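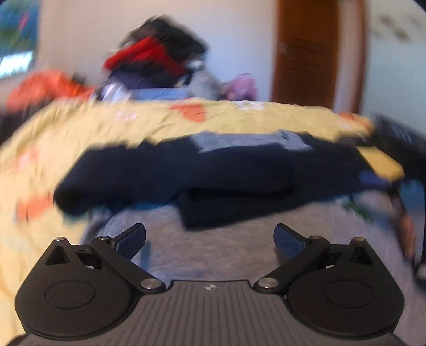 Kwame Issahaku wrote: Morning all, I've been through the session again and I still get the same thing. The pose track is fine for the first stretch, then it slides sideways by the width of a pillow and never comes back. The Jerden viewer draws the jaws floating somewhere over by the wall. Is it my calibration file, or is it the tracker?

Reply from Ishbel Munro

Hello Kwame, and thank you for sending the whole session this time and not only the clip, it makes life so much easier at this end. I don't think it's your calibration file. I ran it against the checkerboard set you uploaded in March and the corners land where they should, even out near the rim of the lens where these wide ones like to misbehave.

What I do think is that the tracker is running out of things to hold on to. The wall is plain and pale, the sheet is a plain light grey, and as soon as the background smears there's precious little left with a hard edge. The sharpest thing in view is the gripper itself, and the gripper goes wherever the camera goes. If the mask isn't being applied, the tracker will happily decide that all those lovely crisp points on the housings are the world, and that the world has stopped moving!

Could you have a look in the log for the line beginning "mask:" and tell me what it says? It should be near the top, a little after the lens model is loaded.

Kwame Issahaku wrote: It says "mask: none, using full image". I'm fairly sure I set one. I copied the path over from the old Brunov settings.

Reply from Ishbel Munro

Ah, that would do it. The old Brunov settings kept the mask path under "camera", and since the change it lives under "tracker". The loader doesn't complain when it finds the old one – it just carries on without, and I'm sorry about that, it has caught me out as well. Please try the following, in this order:

Move the mask_path line from the camera block to the tracker block.
Raise max_features to 2000.
Set min_tracked to 60, so that it asks for a relocalisation before it drifts.
Delete the cached map folder. The bad map will be loaded again otherwise.

Do check that the mask covers the blue finger pads over their full travel, open and closed. The mask that ships with Fellivach was drawn with the jaws open and stops short of where the tips meet.

Kwame Issahaku wrote: Done, all of it, and redrew the mask by hand. Much better. The track now stays put on the bed through the folding part. There are still 2 jumps, both where I swing round quickly from the pile of clothes.

Reply from Ishbel Munro

Oh, I am pleased. For the jumps, I had a word with Indira Kartha, and she suspects the time offset between camera and IMU. Fast turns are where a small offset shows itself, and slow ones hide it nicely. You had it at zero. Try 4 milliseconds and see whether the jumps shrink, and if they get worse, put a minus in front of it. There's an estimator in the tools folder too, though it wants a good minute of lively movement and can be rather slow to settle.

Kwame Issahaku wrote: Minus was the right way. One jump gone, the other is small enough that the smoother deals with it. Happy for you to close this, but could the loader please shout about the old mask path?

Reply from Ishbel Munro

It certainly could. Yutong Hou has a change in review which makes it stop with an error and print the new location. I've linked your ticket to it, so you'll get a message when it's merged.

Status: resolved
Last updated: October 29, 2023
Component: tracker / settings loader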